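Dendmont laundrette to stay open after rent deal

Thursday, July 4, 2024

The last laundrette in Dendmont will not be closing after all. A new lease was agreed late on Tuesday, with the landlord, Carrasco, dropping a rent rise that would of finished the place off by the end of the summer.

The deal runs for 2 years. Rent goes up a little from the autumn, then stays put. Neither side is giving out the exact sum.

Relief all round on Sorkmont Road, where notices had been taped up in the window since March. A petition left on the counter got 329 signatures, more than anyone at the shop expected, and a second sheet had to be stapled on. Then a third.

The trouble started with a letter before Easter. Carrasco, which owns the whole parade, wanted the shop on the same terms as the newer units by the car park. The laundrette said it couldn't be done on what people pay for a wash. Talks stopped, started again, stopped. Councillors were asked to step in but said it was a private matter between the two of them.

What changed things is not clear. A short statement from Carrasco said only that it was "pleased to keep a long-standing tenant" and wanted a mix of shops on the parade. The chemist and the chip shop are on seperate leases and are not affected.

For people in the flats behind the station it matters a good deal. Many have no room for a machine, and the nearest other laundrette is in Vimevach – roughly 45 minutes on the bus, with a bag of wet towels if the dryers there are out of order again. The bus doesn't run on Sundays either.

Prices will go up slightly, the shop says, though not before September. Service washes carry on as now, drop off before ten for same day. Duvets are still by arrangement, so ring first. The two oldest dryers are to be replaced, date not fixed, and the change machine should be be working again next week. Card payments are being looked at.

Opening hours stay the same on weekdays. Saturday closing moves back an hour to six, on trial until the new year.

The empty unit next door, number 44, is still to let. A plan to turn it into a café was withdrawn last month and no new application has gone in so far.
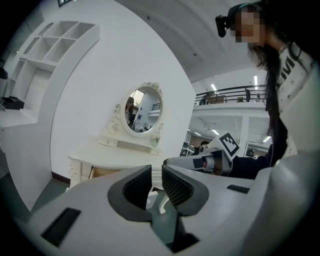
One customer said she was glad of the news but would beleive in the new dryers when she had put a wash through them, and asked whether the Saturday hours could be kept on for good.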